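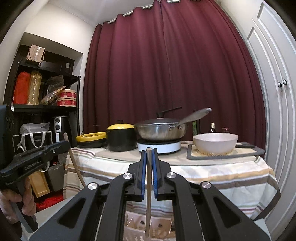 Two blue pads close on a thin wooden dowel.

Learn > Machines > When Robots Go Wrong > The Late Hand

We use cookies to remember your reading level. Accept | Settings

The Late Hand

Irken is a robot with two arms. It was built at the Plolitz workshop to do kitchen jobs. In June it began to drop chopsticks. One arm passed a stick to the other, and the stick fell on the floor.

How Irken learned
A robot can learn by copying. A person holds a gripper in each hand and does a job, such as picking up a stick. The grippers record how they move and when they open and close. A computer program studies many of these recordings. It then works out what the robot's own arms should do.

What went wrong
Each gripper has a small clock inside. Every movement is saved with the time it happened. The two clocks must agree.

At Plolitz they did not. The clock in the right gripper was 73 milliseconds behind the clock in the left one. A millisecond is one thousandth of a second. A blink takes longer than 73 of them, but a falling stick does not wait.

In the recordings, the left hand seemed to let go too late. Irken learned the wrong timing. When engineers changed one setting to fix that, the left hand let go too early, and the stick dropped.

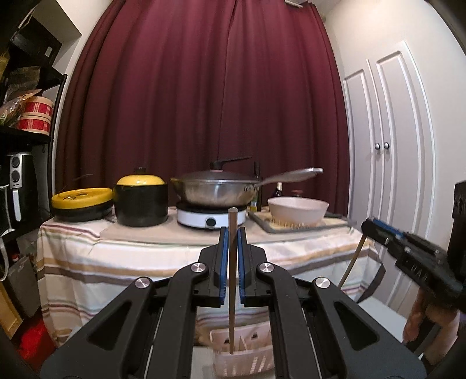

A long, thin stick held nearly upright. A second gripper is at the right.

How the fault was found
Engineer Caoimhe Mac an tSaoi tapped both grippers together and looked at the recordings. One tap should show up at the same time in both. It showed up at two different times. She checked all 2134 recordings, and 1402 had the fault.

The repair
The times in those recordings were corrected and Irken was trained again. Both grippers now set their clocks from one main clock before each recording.

Was it dangerous?
A dropped chopstick does little harm. A dropped pan of hot oil could burn someone. Irken was kept away from hot pans until the tests were finished.

Words to know
Gripper: the part of a robot that holds things.
Fault: something in a machine that does not work as it should.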